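Community Repair and Furniture Reuse Project
Progress report to the Utevier Fund
Thursday, February 15, 2024

Period covered

This report covers the work done since the grant began in September. It follows the order of the original application, with a section on spending at the end. The one large change to the plan, the move of the workshop from Hong Street to the Somska building, was agreed with the Fund before it took place and is described first.

Premises

The lease on the Hong Street unit ended earlier than we had been told to expect. The landlord wanted the ground floor back for storage, and we had no right to renew. We looked at two other places before signing for the rear half of the Somska building. It is farther from the bus line but has a loading door at street level, so donated tables and wardrobes no longer have to be carried up a flight of stairs.

The move closed the workshop for 9 working days. We had planned for five. Most of the delay came from the electrical inspection, which had to be repeated after a faulty panel was replaced. The landlord paid for the panel. We paid for the second inspection, and the cost is shown under premises in the accounts sent separately.

Rent in the new building is fixed until the end of the grant. Heating is not included, and the first two bills were higher than we budgeted. We have hung heavy curtains across the loading door and now heat only the finishing area overnight, where the oil and varnish need to stay above a certain temperature.

Furniture collected and passed on

We have collected 752 pieces of furniture. Chairs make up the largest group, followed by small tables and bookcases. Beds remain a problem. Referral agencies ask for them more than anything else, but many of those offered to us have missing slats or hardware, and we can't pass on a frame without its fittings.

Furniture has gone to 125 households so far. This is behind the target in the application. Deliveries stopped completely during the move and took some time to build back up, partly because the agencies had started sending people elsewhere while we were closed. We wrote to all of them when we reopened. Requests are now coming in at the rate we saw before the move, and we expect to reach the full-year target if the van stays on the road.

The van is the main risk. It needed a new clutch and has a slow coolant leak that the garage has not been able to find. We are asking for quotes on a lease and will send them to the Fund before committing to anything.

Training

The first Taline course finished with 8 people completing it. Taline is the name we gave to the evening course in basic furniture repair, covering regluing joints, stripping and sanding, and simple finishes. Two people left early, one for a job with night shifts and one without giving a reason.

The feedback forms were mostly positive about the teaching and mostly negative about the schedule. Three hours is long for people who have already worked a full day, and the last half hour was often lost to cleanup. The second course will run in shorter sessions over more weeks. The total teaching time stays the same.

We also changed what is taught first. The first group started with chairs, which are hard to clamp and discouraging for beginners. The second group will start with tabletops. A flat surface lets people practice sanding with the grain and putting on an even coat of oil before they have to deal with joints -- and the results can be used soon after.
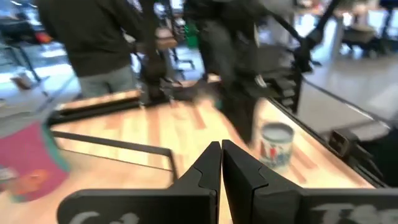 Places on the second course are nearly full. We have kept a few back for people referred by the job center, as the grant terms require, and will open them to the waiting list if they are not taken up two weeks before the start.

Spending

Overall spending is close to budget. Premises costs are over, for the reasons given above. Materials are under, mainly due to a donation of sandpaper and clamps from a cabinet shop that was closing down. We would like to move part of the materials underspend to cover heating and ask for the Fund's approval to do so. No change to the total grant is requested.

Next period

The main tasks are to settle the van question, run the second Taline course, and finish the racking along the back wall so that incoming pieces can be kept apart from finished ones. We also need to renew our public liability insurance, and the certificate will be forwarded when it arrives.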